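Equipment Review: Fesia Lã 300 Wool Blanket
Household Textiles Section, Farthorpe Consumer Advice Service
Published 4/21/24

Background

The Farthorpe Consumer Advice Service has received a steady number of enquiries from members about wool blankets suitable for use as the main bed covering. Most of these enquiries concern three points: whether the blanket sheds, whether it may be washed at home, and whether the price is justified when compared with a duvet of similar warmth. The Fesia Lã was chosen for review as it is sold on all three claims. The blanket was bought at the full retail price from the Severgate branch of a general homeware shop, and the maker was not told of the review.

Product and packaging

The Lã is offered in single, double and king sizes. The double was used throughout. It is a plain-weave blanket in undyed wool with a blanket-stitched edge on all four sides, and the figure in the name refers to the stated weight of 300 grams per square metre. The label is sewn into one corner and gives washing instructions in words as well as symbols, a practice the Service would like to see more widely adopted.

The blanket is supplied in a cotton bag with a drawstring. The bag is large enough to take the blanket again after washing, provided that it is folded with some care. No plastic was used apart from the fastening of the price tag.

Use on the bed

The blanket was in nightly use from August until the end of the following March, which allowed it to be judged in warm and cold conditions. As a single layer over a cotton sheet it was comfortable through late summer and early autumn. From the first frosts a second layer was needed in unheated bedrooms, and readers who sleep in such rooms should not expect the Lã to replace a winter duvet.

The weight is well spread and the blanket stays in place when tucked in. Left untucked, it tends to slide towards the foot of the bed. The double is a little narrow for a deep mattress, with an overhang that barely covers the sides. Two people sharing a double bed would be better served by the king size.

Some reviewers found the wool slightly coarse against the neck. The difficulty was removed by turning down the top sheet in the usual way. Those with sensitive skin may wish to handle the blanket in the shop before buying.

Shedding and wear

Shedding was noticeable in the first weeks, contrary to the statement on the packaging. Loose fibres gathered on dark clothing and along skirting boards. The amount fell sharply after the first wash and was of no concern afterwards. Light pilling appeared at the top edge, where the blanket is most often handled, and was easily removed with a fabric comb. The stitching remained sound, with one loose thread at a corner.

Washing

Fesia permits machine washing on a wool cycle at 40 degrees or below. The Service followed this instruction with a liquid detergent made for wool. The double fills a standard drum almost completely, and the spin cycle twice had to be restarted after the load gathered to one side. Shrinkage after the first wash came to roughly 2 per cent of the length, and later washes made no further difference that could be measured.

Drying takes patience. The blanket should be laid flat or placed over several rails, as a single line leaves a ridge across the middle.

Storage

Members frequently ask how a blanket of this kind should be kept when not in use. The Lã should be clean and fully aired before it is put away, and the cotton bag is to be preferred to a sealed box. Open shelving is acceptable for short periods. For storage over a whole summer, a closed cupboard with cedar blocks is advised, and the blocks should be sanded lightly each year.
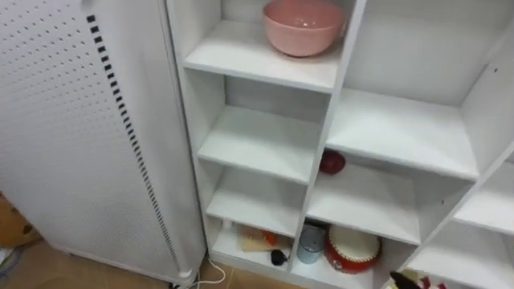

Open cubby shelving in white, of a type suited to short-term storage.

A folded double needs a fairly deep compartment. Where shelves are shallow, the blanket may be rolled, although the creases then take longer to fall out.

Price and assessment

The double was priced at £58 at the time of purchase. This is above the cost of a basic synthetic duvet but reasonable for a blanket made wholly of wool. The Service considers the Lã suitable for spring and autumn use and as an additional layer in winter. It is recommended with reservations concerning early shedding and the narrow cut of the double.

Members who already own the blanket and have experience of longer use are invited to write to the Household Textiles Section, stating the size and the year of purchase.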